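2018年1月11日(木)
Zamani財団 地域資料助成 御中

Vollasov文庫再整理事業 中間報告

前回の報告で「年内にはおおむね片付く見込みです」と書きました。「おおむね」の範囲についてはその後、課内でも解釈が分かれております。以下、11月以降の進み具合をご報告します。
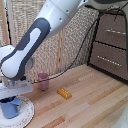 **Kadville市立図書館 資料整理課**(本報告の作成担当)

## 1. 全体の進捗

文庫のうち、目録の取り直しが済んだのは全体の82パーセントです。計画書の線表ではこの時期に100パーセントとなっているため、遅れています。線表は課の壁に貼ってあり、毎朝よく見えます。

遅れの内訳は、おもに二つです。ひとつは地図類で、寄贈当時の台帳に「地図ほか」とだけ記された箱が続きました。開けてみると地図はわずかで、「ほか」が大半を占めます。商店の領収書、合唱団の会報、農機具の保証書、天気の記録らしき手帳などが同じ紐で束ねてあり、どれも捨てるには惜しく、分類するには困る顔ぶれです。もうひとつは会報の類で、こちらは誌名がたびたび変わります。同じ団体が三年のうちに誌名を四回改め、最後に元の名前に戻している例がありました。編集方針をめぐる対立があったようで、終刊号の編集後記は半分が謝辞、半分が恨み言です。目録には謝辞も恨み言も書く欄がないので、注記に「誌名変遷あり」とだけ入れました。

図書と製本済みの逐次刊行物については、計画どおり終わりました。地味な区分ですが、ここだけは胸を張ってご報告できます。

## 2. 目録システムへの移行

旧カードからPrusturaへの入力は、想定より順調に進みました。ただし刊行年の扱いでつまずきました。Prusturaは刊行年に四桁の数字を求めます。一方、文庫の資料には「春ごろ」「先代の頃」「橋が架かった翌年」といった表記が少なくありません。橋がどの橋なのかは、郷土史の棚を一段読み終えるまで分かりませんでした。結論として、該当しそうな橋は二本ありました。

現在は推定年を入力し、根拠を注記に残す方式に統一しています。注記の長さには上限があり、橋の件はその上限まで使いました。入力画面の「不明」を選ぶ方法もあるのですが、不明を選んだ資料は年代順の検索結果で一番上に並びます。試験運用では、利用者が何を調べても、まず題名も年も分からない紙片に迎えられるという画面になりました。この並び順は設定で変更できると説明書にあり、その設定の場所を探しているところです。

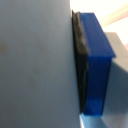 人名の表記も揃えました。同一人物が姓だけで現れたり、雅号で現れたり、怒っているときだけ本名で投書したりするためで、典拠の作成には当初の見積もりの倍の時間を要しました。見積もりを立てたのも当課ですので、どこへも苦情は申しておりません。

## 3. 保存処置

錆びたホチキスと輪ゴムの除去は、対象と決めた分をすべて終えました。古い輪ゴムは紙に貼りつき、力を入れると紙のほうが負けます。竹べらで少しずつ起こす作業になり、担当者はこの冬、輪ゴムにたいへん詳しくなりました。その知見を発表する場は今のところありません。

中性紙箱は48箱を購入しました。助成金から支出した物品のうち、最も費用のかかったものです。納品時に蓋の寸法がわずかに合わないものが見つかり、納入業者に交換をお願いしたところ、交換品は蓋が合い、今度は棚に入りませんでした。再度の交換を経て、現在はどちらも合っています。このやりとりに三週間かかりましたが、追加の費用は発生していません。

書庫の湿度は、除湿機の排水ホースを替えてから安定しました。替える前の記録は、グラフにすると山脈に似ています。夏季の数値は次回報告に添付しますので、その際に前後を見比べていただければと思います。
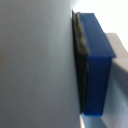 劣化の激しい新聞切抜きは、現物を箱に納めたうえで複写を閲覧用としました。切抜きの裏面を残すかどうかで議論があり、表の記事は市議会の議事、裏は洋品店の安売り広告という組み合わせがよく出てきます。収集者がどちらを切り抜いたつもりだったのか、ほとんどの場合は分かりません。切り口が広告の枠にぴったり沿っている例もあって、油断できません。結局、両面とも複写しました。用紙代は増えましたが、消耗品費の枠内に収まっています。

## 4. 背ラベルと書架表示

背ラベルは区分ごとに色を変える計画です。当初案では、図書を青、逐次刊行物を青灰、地図類を緑、書簡を淡い緑としておりました。机の上で見たときは品のよい配色だと評判でしたが、書庫の蛍光灯の下に持っていくと四色が二色になり、戻し間違いが続きました。品のよさは取り下げました。

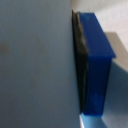 見直し後の配色では、使う色の数を減らし、隣り合う区分の差を大きく取ることにしています。図書の青は残しますが、当初案のくすんだ青はやめました。上の写真にある青のように鮮やかであれば、黒い帯を挟んで艶のない青みがかった灰色と並んでいても、境目を取り違えることはまずないでしょう。書架の側板がちょうど灰色なので、この差は実務上ありがたいものです。逐次刊行物は黄に改め、地図類と書簡はラベルに文字を加えて区別します。色だけに頼らない表示にするという点は、昨年の利用者懇談会でもご指摘をいただいていました。当時は「今後の検討課題とします」とお答えしており、今後がようやく来たことになります。

旧配色のラベルは貼ってしまったものがあり、剥がして貼り直しています。粘着力については、購入時の説明に偽りはありませんでした。貼り直しは閲覧頻度の高い棚から始め、背の弱った資料には直接貼らず、帯に貼って巻きます。

書架の側面に掲げる案内は、文字を大きくしました。従来の案内は全区分の説明を一枚に収めた労作で、立ち止まって読む人を見たことがありません。新しいものは区分名と矢印だけです。課内からは寂しいという声が上がりましたが、そのまま印刷に回しました。

## 5. 経費

執行額は計画の範囲内です。人件費は、地図類の遅れのぶん、年度末にかけて集中します。旅費は使っておりません。予定していた他館の見学は先方の改修工事と重なり、先方も書庫に入れない状態だったため延期しました。旅費を消耗品費へ振り替えたく、変更申請書を別便でお送りします。様式が昨年度から改まったと伺い、新様式で作成しました。前回は旧様式で提出し、旧様式の控えの裏に新様式の案内が印刷されていることに、返送されてから気づいた次第です。

## 6. 年度末までの予定

未整理分の箱はおよそ5週間で開け終える計画です。この数字には「ほか」の分をあらかじめ見込んであります。並行してPrusturaの公開用画面を点検し、書影のない資料に自動で表示される花の絵を外します。花の絵は初期設定で入るもので、公害の陳情書にも付きます。

公開の時期は、目録の完成後に改めてご相談させてください。未完成のまま検索だけ先に開く案もあり、利用者からの要望もそちらが多いのですが、地図類が抜けた状態では問い合わせのたびに箱を開けることになり、整理がさらに遅れます。財団のご意向を伺ったうえで決めたいと考えております。

書庫の視察をご希望と承りました。暖房は資料に合わせた温度にしてありますので、上着をお持ちください。日程の候補は、変更申請書に同封いたします。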